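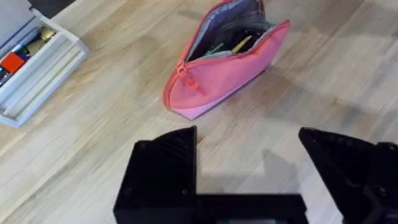
Pencil case stoppage: questions and answers

Updated 28/04/2019 by Rezaul Mridha

We keep getting the same questions about the gripper fault on the Jedero arm, so the answers are collected on one page. Some of them are shorter than people would like.

What went wrong?

The arm was told to close on a soft zippered case, lift it and put it down again. The fingers closed, the controller reported a good grasp, and the arm went up with nothing in its grip. It then ran the whole put-down move and logged a success. It did this 4 times before anyone hit stop.

Was anyone hurt?

No. But the person at the table reached in after the second false success, believing the cycle was over. The arm was still live. We are treating that as the real incident and the missed grasps as the lesser one.

Why did it report a grasp?

Kultley, who supplied the controller, say the finger motors hit their current limit and the software read this as contact with an object. Two fingers pressing on each other will do the same thing. I asked how the software tells the two cases apart and have not had a straight answer.

Doesn't the wrist camera catch this?

It could. The picture is recorded and nothing in the grasp check looks at it.

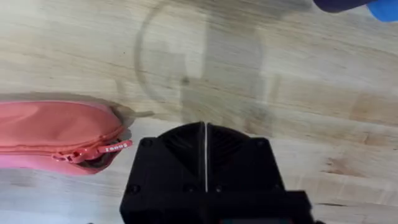 Gripper over bare table, pouch off to the left.

Is it a calibration problem?

That was the first explanation we were given. We recalibrated 2 times and the fault came back both times. A bad offset might explain why the fingers miss. It does not explain why a miss gets logged as a success.

Are soft items to blame?

Valente's report leans that way. I don't buy it. A fabric case gives when you squeeze it, sure, but the grasp check failed with no fabric between the fingers at all.

Zernar sell a fingertip pressure pad. Will you fit one?

Maybe. Their brochure says it ends false grasps, and so did the last brochure. We want it on loan first, with our own items and our own log.

Can I still use the arm?

Yes, at reduced speed, with these rules:
Hand on the stop button for the whole cycle.
No reaching in until the drive light is off – the word "done" on the screen does not count.
Write down what you saw, next to what the log says.

When will it be fixed?

Kultley have promised new software in June. Until we have tested it ourselves, the rules stay.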